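Avix releases Bresto 2.7 with shared-clock planning for two-arm cells

12 March 2025

Avix has released version 2.7 of Bresto, its control and planning package for small two-arm manipulation cells. The update replaces the separate left and right trajectory queues with a single planner that schedules both arms against one clock.

In earlier versions each arm ran its own queue and checked for collisions only at segment boundaries. The new planner checks the full path of both arms every 20 ms and slows whichever arm has more slack in its schedule. Joint commands still go out at 50 Hz, so existing servo drivers do not need to be changed.

Perception has also been reworked for soft objects. Bresto no longer fits a rigid box to fabric items. It keeps a coarse surface mesh and updates it after each grasp, and grasp candidates are ranked by how much cloth is expected to gather between the fingers. Avix developed the module at its Garkville lab with a set of 540 logged grasps on pillows, towels and folded clothing.

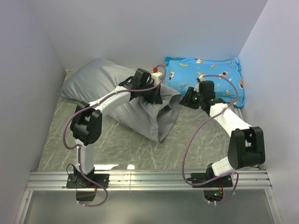
The left gripper pinches up one end of a grey pillow while the right gripper rests on a corner of a light blue one.

Configuration files written for the December release load without edits, apart from the workspace limits, which now have to be declared once per cell. The Sandhu log viewer can replay 2.7 recordings after a plug-in update. A fix for dropped wrist-joint messages on long runs is planned for the next point release.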